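Two-arm tool packing cell, Clinlow workshop
Progress report to Ciltance, second period
Prepared by the Jutton project team

Summary

In this period we finished the mechanical setup of the cell and started regular maintenance. The cell has completed 1,141 handling cycles since the last report. The main problem was wear on the gripper fingers, and we have spent more time on it than we planned in July.

Work on the grippers

The fingers that came with the Tsuji grippers were good for flat parts but they did not hold round handles well. When a handle was thick in one part and thin in another, it turned slowly between the fingers. We changed both pairs and adjusted the closing force again for each arm. The zero position of each gripper is now checked every 100 cycles. One check needs 2 minutes and the operator can do it without a laptop.

We also changed the order of the startup. Before, both arms moved to the table at the same moment. Now the left arm goes first and the right arm waits for its signal. For the check of the grip we use the orange and black hand tools and their molded case. 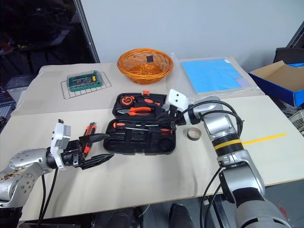 Both arms at the table with the open tool case, and a screwdriver held by its grip between the fingers.
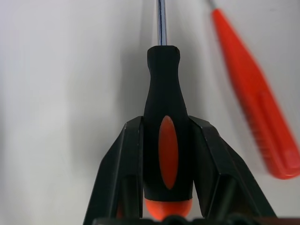
The cables of the right arm need more attention. In the first weeks a connector at the wrist became loose and we lost the gripper signal during a run. We replaced the connector and made the cable loop longer, so that the last joint can turn without pulling. The inspection of cables is now written in the maintenance sheet, together with the cleaning of the finger surfaces.

Wrist cameras

The calibration of both wrist cameras was repeated after the change of fingers. The result for the left one is inside our limit. The right one is still a little outside, and we think the bracket is the cause. A new bracket is ordered.

Budget

Spare fingers and connectors have used 40 percent of the parts budget. We do not ask for additional money at this time.

Next period

We will mount the new bracket, repeat the calibration of the right camera and write the repair guide for the wrist connector. The guide will be sent to Ciltance with the next report. We would also like to agree on a time for your visit to Clinlow, preferably in the morning, when the cell is free for a demonstration.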